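Haushalt & Werkstatt: Was ich vor dem Kauf eines Roboterarms gern gewusst hätte

Seit ich im April geschrieben habe, dass bei uns im Hauswirtschaftsraum jetzt zwei Greifarme an der Wäsche üben, kommen immer wieder dieselben Fragen: Was kostet das, was braucht man wirklich, und würde ich es wieder so kaufen? Ich hab mir am Freitag mal den Ordner mit den ganzen Zetteln geschnappt und alles aufgeschrieben, was anderen vielleicht Geld spart. Ist etwas länger geworden, holt euch einen Kaffee!

Erst messen, dann schwärmen

Mein größter Fehler war die Reihenfolge. Ich hatte mich in den Arm von Kestton verguckt, bevor ich auch nur einmal den Zollstock in der Hand hatte. Dann stand das Ding da, und der Tisch war zu schmal. Also: Stellt einen Karton in der Größe des Sockels dorthin, wo der Arm hin soll, und lebt ein paar Tage damit. Geht die Tür noch auf? Kommt ihr an die Steckdose? Kann man daneben noch bügeln? (Bei uns: nein. Das Bügelbrett wohnt jetzt im Flur.)

Die Reichweite im Prospekt ist übrigens immer die mit ganz ausgestrecktem Arm. Für Stoff will man aber Spielraum nach oben haben, sonst schleift alles über die Platte. Ich rechne inzwischen nur noch mit zwei Dritteln von dem, was im Datenblatt steht, und bin damit gut gefahren.

Einer oder zwei?

Für Dosen, Schrauben, Klötzchen reicht ein Arm völlig. Bei Wäsche sieht die Sache anders aus. Ein Tuch, das nur an einer Ecke gehalten wird, hängt halt wie ein Lappen, und irgendwo muss die zweite Ecke ja herkommen. Povilas Mägi vom Reparaturtreff, der mir beim Aufbau geholfen hat, meinte gleich, ich soll das Geld für den zweiten Arm von Anfang an einplanen und beim ersten eine Nummer kleiner kaufen. Ich hab natürlich nicht gehört und erst mal einen großen bestellt. Den hab ich dann zurückgeschickt, und das Rückporto für so einen Koloss wünsche ich keinem. 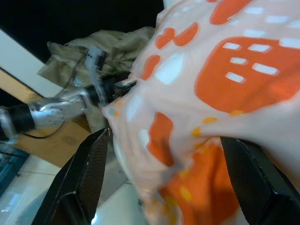

Beim Greifer würde ich dafür auf keinen Fall sparen. Die Finger, die beim ersten Set dabei waren, waren mir zu glatt, da rutschte dünne Baumwolle einfach durch. Die von Rinder haben mich 197 Euro gekostet, und ich hab erst mal geschluckt, aber das war die beste Ausgabe am ganzen Projekt. Nehmt zum Probieren alte Bettwäsche oder Stoffreste mit kräftigem Muster! Ich sehe daran viel schneller, ob etwas verdreht ist, als bei einem einfarbigen Laken.

Und fragt vor dem Bestellen nach Ersatzfingern. Wenn der Händler da erst lange suchen muss, würde ich die Finger davon lassen (haha).

Die Posten, die in keiner Anzeige stehen

Mein Budget war für die Arme gemacht und für sonst nichts. Dazu kamen dann noch:

Befestigung. Schraubzwingen, eine feste Platte, Winkel. Kleinkram, summiert sich aber.

Netzteile und Kabel. Kauft die Kabel lieber gleich eine Stufe länger und legt sie so, dass kein Gelenk daran zieht. Ich hab ein Netzteil bei Paulauskas nachbestellen müssen, weil das mitgelieferte so laut gefiept hat, dass der Hund ausgezogen ist.

Software. Bei Lastel ist das erste Jahr im Preis drin, danach kostet es 24 Euro im Monat. Das steht nur im Kleingedruckten, und aufs Jahr sind das 288 Euro! Schreibt euch das Ablaufdatum in den Kalender.

Licht. Eine ordentliche Lampe, die nicht spiegelt. Helle glatte Flächen werfen gern mal einen Lichtfleck zurück, und die Kamera mag das gar nicht.

Zusammen waren diese Extras fast 1.000 Euro. Hätte mir das jemand vorher gesagt, hätte ich bei den Armen anders geplant.

Neu oder gebraucht?

Gebraucht geht, wenn ihr ihn laufen sehen dürft. Ich lasse mir jedes Gelenk einmal ganz durchfahren und höre hin. Knackt es, fahre ich wieder heim. Fragt nach den Betriebsstunden und ob das Handgerät dabei ist, das wird nämlich gern einzeln verkauft. Und lasst euch zeigen, dass der Not-Aus auslöst, da bin ich pingelig.

Zeit kostet auch

Ich hatte mir für das Einrichten ein Wochenende vorgenommen. Am Ende hatte ich 28 Stunden im Heft stehen, und da war noch kein einziges Handtuch gefaltet. Wer das neben Beruf und Kindern macht, sollte lieber ein paar ruhige Abende einplanen und nicht alles auf einmal auspacken. Die Kartons hebt ihr bitte auf, bis die Rückgabefrist vorbei ist, auch wenn sie im Weg stehen.

Meine Einkaufsliste mit den genauen Maßen der Platte tippe ich noch ab, die kommt nächste Woche hier drunter. Wer vorher schon etwas wissen will, schreibt mir einfach in die Kommentare.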